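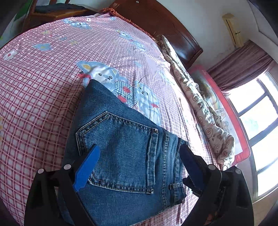 Denim, again

13 Feb 2020 | Ragnheiður Þorgeirsson
4 min read

Back on trousers. The plan for the Prisard set was 200 folding demos by hand-held gripper, mixed garments, and I had left the jeans until last in the hope that someone would cancel them. They didn't, so jeans on a bed it is, back side up, pinched along the side near the waistband.

Notes for whoever picks this up after me.

Grip. The finger pads do all right on denim as long as you come in square. Come in at an angle and one pad rides up the seam while the other one sulks. On T-shirts you can be sloppy and the cloth forgives you. A folded pair of jeans is several layers of stiff cotton with rivets in it and forgives nothing. I now open the fingers wider than feels sensible, stop, then close. The stop matters. Giraldo (our name for the trainer, for anyone new) learns hesitation beautifully, so if you dither over the pocket for two seconds, it will dither over the pocket for two seconds forever. One clean pause, then commit.

Where to pinch. I tried three places: hem end, middle of the leg, side near the waistband. Hem end lifts nicely and then the heavy half stays behind on the bed. Middle of the leg undoes the fold. Near the waistband is the least bad, and it's what I'm using for the rest. Belt loops are a nuisance. Twice I caught one between the pads and lifted the whole pair by it, which looked tremendously skilful and was no use at all. Both tossed.

Tally. 100 kept so far across all garments, 8 thrown out today. Reasons, in my own shorthand:

- loop snag, x2
- fold came undone on lift, x3
- I talked to someone and my hand turned with my head, x1
- forgot to press record, x2 (I have counted these as demos because I did the work)

Last kept clip is 2607. The numbering carries on from the October batch, so don't panic at the size of it.

Bedding. Bunnies and flowers on pink plaid. I asked Atbridge whether we ought to be using something plainer and the answer was that people's beds aren't plain. Fair. I'd still like a few runs on a single-colour sheet before we blame the pattern for anything. The mattress gives a bit when you press down, too, so the fingers end up lower than you think. Bench habits don't carry over. Aim higher.

Wrist. Mine is sore. The tool isn't heavy for the first ten minutes and then its character changes. Half-hour blocks from now on, and swap hands if you can do it without the paths going wobbly. I can't.

Remote control. Had a go at the same pinch on the Furno arm over the link, for comparison. Slower by a mile. With the hand tool I can feel when the cloth is bunching; over the link I find out when it's already on the floor. I'm told the lag is well within spec. The jeans have not read the spec. Leaving remote for the shirts, where it did passably.

To do:
- clean the pads, denim fluff is building up
- ask if we can have a second pair in a thinner fabric
- relabel the "waist" clips, I've spelled it "waste" in over half of them
- try the lift with the pockets facing down
- plain sheet runs, see above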